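Benside Boards > Home > Closets, Drawers and Other Lost Causes

Thread: Folding a down jacket without losing the will to live

dnyhyra_closet
Posted 2/18/20

I've been putting winter stuff away since lunch and I've reached the jacket. Sweaters went fine. Jeans went fine. The jacket is a quilted down one, red, shiny nylon, and every time I fold a sleeve in, it waits until I've turned to the other sleeve and then comes back out like it forgot its keys.

I have one shelf for coats and the shelf is 14 inches deep. The jacket on its own, left to express itself, takes up all of it. What do you people do? I don't own a vacuum bag and I'm not looking to buy one.

marrowfat
Hang it up. Down wants to hang. You squash it for a whole summer and in the fall you're wearing a red shower curtain.

dnyhyra_closet
The rod in my closet came down in July and took some drywall with it. Hanging is a sore subject.

Delali Arthur
Marrowfat is half right. Long storage, leave it loose. But you can fold one down to a decent size without hurting it if you let the air out first, and letting the air out is the whole job. People skip it and then blame the jacket.

Bed, flat, hood or collar toward the pillows. Smooth it from the hem up to the collar with your forearms, slowly. Down doesn't care how strong you are, it cares how long you lean on it. I give it 90 seconds, which feels stupid for the first 60.

Then sleeves in across the body, and lean again. Fold one side in to the middle, then the other, and roll from the bottom with your knee on it if you have to. Mine goes from the size of a dog bed to the size of a loaf of bread.
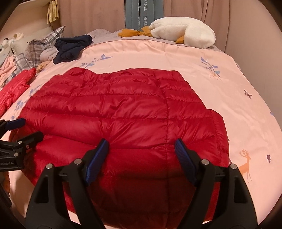

The duvet underneath will fight you too, by the way. You push down on the jacket and half the push goes into the bedding. A hard floor works better if yours is clean enough, and I'm not going to ask.

Once it's rolled, get something around it right away. I use the leg of an old pair of tights. Very glamorous.

benside_bill
Zip first or unzipped? You left out the only part anyone argues about.

Delali Arthur
Zipped. Unzipped, the two fronts slide around on each other and you end up rolling something shaped like a croissant.

marrowfat
Unzipped. Where do you think the air goes if you shut the front door on it?

Delali Arthur
Through the seams, same as always. It's a jacket, not a submarine.

marrowfat
I have a Clemier parka I've put away unzipped for nine winters and it still looks new.

benside_bill
You also told this board to store onions in a guitar case.

marrowfat
It had very good airflow.

faltham_flats
Can I put in a word for the pillowcase? Fold it any ugly way you like, stuff it in a pillowcase, tie the end. It stays puffy, it doesn't get dusty, and you can sit it on top of the wardrobe and forget about it. I've got a row of them up there. Guests think I collect pillows.

Also please check the pockets. I found a 50 in mine last year and a banana the year before that, so it averages out.

dnyhyra_closet
Update. Tried it Delali's way, zipped, on the bed. First roll burst open while I was reaching for the tights. Second one held. It measures 13 inches, so it fits the shelf, and also it has gotten a bit lopsided, like it's listening to something.

I did move everything off the bed beforehand, for anyone keeping score. Took longer than the folding.

Delali Arthur
Lopsided is fine. Did you do the full 90?

dnyhyra_closet
I did almost 50 and got bored.

Delali Arthur
Well, there you go.

marrowfat
Fix the rod.

Nhyira Issahaku
New here, hi. One thing from somebody who has ruined one: make sure it's bone dry before you roll it. I put my Zamani away a little damp at the cuffs and in the fall it smelled like a pond. Cleaner wanted 375 for that and two other coats, and I said goodbye to all three of them in the parking lot.

benside_bill
375?? For three coats? Which cleaner?

Nhyira Issahaku
The one in Faltham next to the tire place. They did offer me a free hanger.

faltham_flats
Oh, I know that hanger. It snaps.

dnyhyra_closet
Mine's dry, I checked the cuffs just now, which meant unrolling it. So I'm back on the bed. Anyone know if the pillowcase has to be a big one?

faltham_flats
Standard is fine unless it has a hood. Seam side in, or the lint gets everywhere.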